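4. Protocolo experimental y criterios de anotación

4.1. Tarea y material

La tarea consiste en el cierre de una incisión corta mediante puntos simples interrumpidos, ejecutada por dos brazos robóticos sobre una almohadilla de tejido sintético. Se aplica sobre la herida un fluido que imita la sangre, con el fin de reducir el contraste entre los bordes y degradar las señales de textura de las que dependen los métodos de seguimiento descritos en la sección 2. Las almohadillas se reutilizan entre ensayos y conservan restos de suturas anteriores, de color oscuro. Para los puntos nuevos se emplea hilo trenzado gris. La coexistencia de ambos materiales obliga al detector a separar el hilo activo de los cabos ya cortados, tanto por color como por continuidad geométrica.

El conjunto de datos, denominado Misura, comprende 160 ensayos registrados en la estación de Morkville a partir de enero de 2020. Cada ensayo se segmentó en fases (inserción de la aguja, extracción, formación del lazo, tensado y corte) según la guía de anotación redactada por C. Barua. Dos anotadores trabajaron de forma independiente y las discrepancias en los límites de fase se resolvieron por consenso.

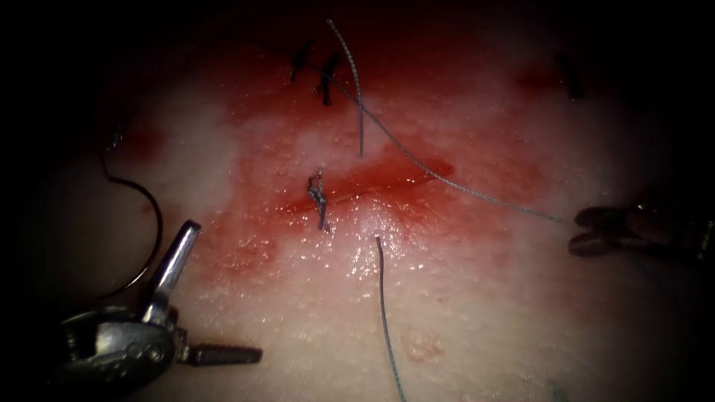 La segmentación del hilo se representa mediante una curva spline cúbica por cada tramo visible. Un tramo termina cuando el hilo entra en el tejido, queda oculto por un instrumento o sale de la zona iluminada. No se interpola a través de las oclusiones: la asociación entre tramos se delega en el módulo de grafo, que asigna a cada par de extremos un coste en función de la distancia, la diferencia de tangente y el grosor aparente. Los extremos libres reciben una etiqueta propia, distinta de la de los puntos de entrada en el tejido, dado que su confusión es la causa principal de los grafos mal cerrados.

4.2. Estimación del estado de la sutura

El estado se define como una tupla compuesta por el número de nudos completados, la pose de la aguja y el grafo de tramos de hilo. La pose de la aguja se obtiene ajustando un arco de circunferencia a los píxeles clasificados como tales. Cuando la aguja está parcialmente alojada en el tejido, el ajuste se restringe a la porción visible y el radio se fija al valor nominal. Sin esta restricción, la estimación del plano de la aguja resulta inestable para arcos visibles cortos.
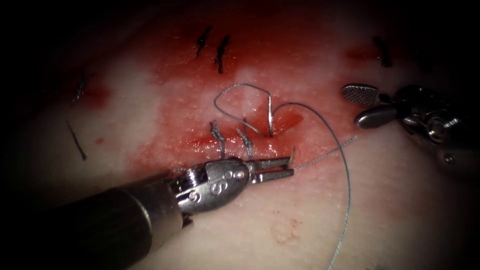

Figura 2. Suturas con hilo gris sobre la almohadilla sintética, con nudos negros de ensayos previos. La aguja curva se encuentra parcialmente introducida en el tejido, en el extremo derecho de la incisión.

El módulo de grafo se entrenó durante 200 épocas con la partición propuesta por Kashindye, que mantiene todas las secuencias de una misma almohadilla en un único subconjunto. Una partición aleatoria por fotograma produce resultados artificialmente altos, puesto que las manchas y los restos de sutura permiten identificar la almohadilla. Como referencia se utilizó Flirnico, reentrenado con las mismas etiquetas y sin modificar su arquitectura.

Los errores residuales se concentran en dos situaciones. La primera es el cruce de tramos en las proximidades de un nudo recién formado, donde los cabos cortos se asignan con frecuencia al hilo activo. La segunda se produce cuando un tramo fino discurre junto a un reflejo especular del tejido húmedo y la curva ajustada se desvía hacia este. El filtrado temporal atenúa el segundo error, pero no el primero, que persiste mientras los instrumentos permanecen casi inmóviles. En la sección 5 se cuantifican ambos por separado.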